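Can a robot do my laundry yet, or is it still all demo videos?
Asked by Selina Reisinger, October 2025

My brother-in-law says I should hold off on replacing our dryer because in a year a robot will do the whole job. I say he watches too many clips. Has anyone seen one get from basket to folded pile in a normal room?

2 answers

Dorota Baran
I follow this stuff and I'm still not sold. Getting clothes in and out of a basket next to a couch is about where my hopes stop. 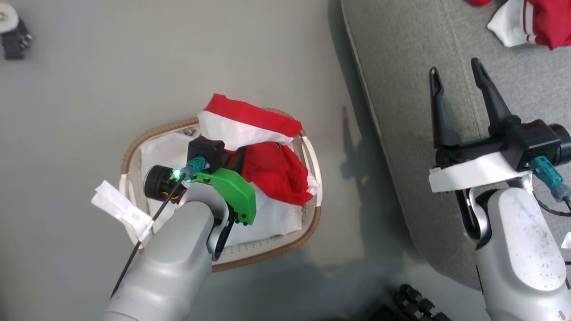
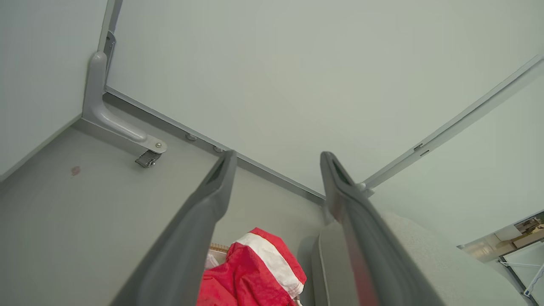
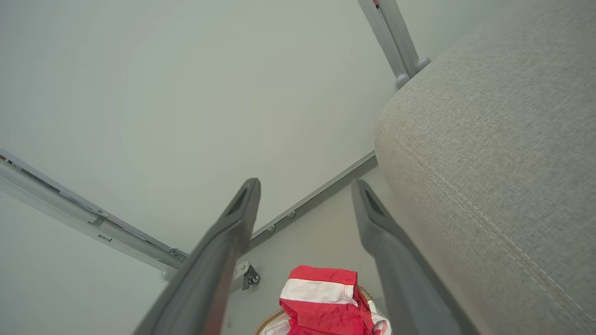

Cloth has no fixed shape, so every grab is a new problem. A sleeve folds under, two shirts stick together, and a kid can sort that out without looking. Ask any seller three things - how long one full load takes, how often a person steps in, and who pays when it tears something. I asked Zestum all three and got a brochure. Buy the dryer.

jenlow_fan
disagree, they get better every month. my cousin saw one from Aebischer fold towels at a show in Corkberg. just towels though, and she left before it finished the stack. dryer was 394 at our store btw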